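Kerklow Export Support Network
Minutes of the working meeting on small producers and trade facilitation, 2 August session

Held on: 2nd August
Chair: Damir Vukčević
Present: 11 members. Excused: the representative of Dirnico.

1. Opening and previous minutes

The chair opened the meeting and greeted the members who joined by telephone. The minutes from May were accepted with one correction: under item 4, the word "tariff" must be read as "fee".

2. Survey of small food exporters

Vestell presented the first results of the survey. It was sent to 60 firms and 20 have answered until now. Most of them name the same difficulty, that the label rules of the buyer country are published late and only in one language. Two firms wrote that they have stopped exporting for this reason. Members asked that the questions on transport cost be made shorter before the reminder goes out.

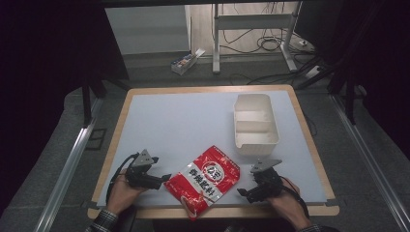
3. Customs help desk

The help desk at Kerklow is open in the mornings only. The chair informed that nine requests are still without answer, mainly on certificates of origin. It was discussed if the desk can give written advice which the firm may show at the border. Ristić was against, as the desk has no legal power to do so. It was agreed to keep to oral advice and to publish a list of the most common questions.

4. Packaging and labeling training

Ristić offered to prepare a one-day training for producers who export for the first time. The draft program covers language of labels, weight marking and the documents for mixed shipments.
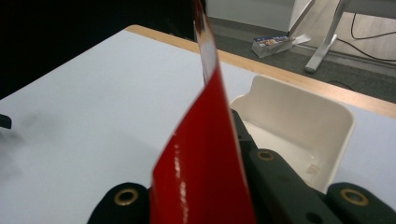

The cost of the room is not yet clear, and Vestell will ask for a second offer. Members prefer that participation is free for firms that answered the survey. The other firms would pay a small fee, to be fixed at the next meeting.

5. Any other business

Dirnico asked by letter to change its contact person. Accepted.

Actions
Vestell: send the survey reminder; second offer for the room.
Ristić: final training program.
Chair: list of common questions for the help desk.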